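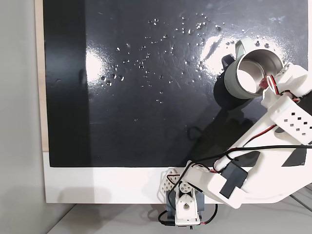
Figure 4.1 A robot arm holding a gray cup over a glossy black panel scattered with water droplets.

Chapter 4
Planning the Purchase

By now you have probably fallen a little in love with one machine or another, and I would be the last to scold you for it. When Diễm Đỗ set up the small workshop at Jodthorpe, she had $2000 to spend and a very clear picture of the arm she wanted. The arm took most of it. Then came the spare servos, the cabling, a decent bench, a second gripper and $343 for a year of Clostis software, which had been sitting quietly at the bottom of the quote all along (do read to the bottom of the quote!).

In this chapter we will build a budget from the task upward, beginning with what the arm must lift and what might get splashed on it, and only then opening the catalogs. You will need a pencil, the blank worksheet from Chapter 3, and a bit of patience with shipping costs. We start with the price of the parts that wear out.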